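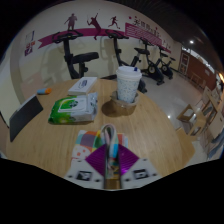
The budget was to be sent by evening, and Ieva Mockus still had two versions of it.

In the first version they would buy one arm from Ovari, with a proper base and a cabinet, and a man from the firm would come to install it. In the second version they would buy no arm at all this year. They would buy hand grippers, the kind a person holds, and pay people to go out with them and pick up ordinary things in ordinary rooms. The arm would come in March, or later, or perhaps never.

"You cannot show visitors a gripper," said Eren. He had come to her office with his coat on. "An arm, you can show."

"We have no visitors."

"We will have them if we have an arm."

She turned the screen so that he could see the last line. The price of one gripper, with the spare fingers and the case, was 3847. She had written to Preltik and asked if this could be lower for a larger order, and Preltik had answered very politely that it could be lower for an order of 36. She wanted two. She had read that letter several times, as if a smaller number might be hiding in it.

Eren sat down. He took her pencil and began to draw a table with an arm standing beside it. He drew well. When he had finished the arm he drew a cup on the table, and then he stopped.

"How would it know where to hold the cup?" Ieva asked.

"It would learn."

"From whom?"

He did not answer this. He added a lid to the cup and made it darker with the side of the pencil.

Down in the street the bus to Madelholm was waiting with its doors open, and the driver was eating something from a paper bag. Ieva watched his hand. It went into the bag, it came out, it folded the top of the bag closed, and all this time he was looking at his telephone. She thought how much it would cost to buy such a hand, and in which column she would have to write it.

"If I send the second version," she said, "will you be angry?"

"For a week."

"And the case? Do we need the case?"

"Of course we need the case. Do you want to carry it in a shopping bag?"

She changed the one to a two, and then she had to change the line for repairs also, and the line for insurance, which she had forgotten in both versions. The total was still smaller than the arm. Eren read it from the top, moving his lips a little. At the line for travel he took the pencil again and wrote a small question mark on the paper beside his drawing.

"Who will go?" he asked.

"I thought you and I."

He buttoned his coat. Then he unbuttoned it and asked her to scroll up, please, to the line with the spare fingers.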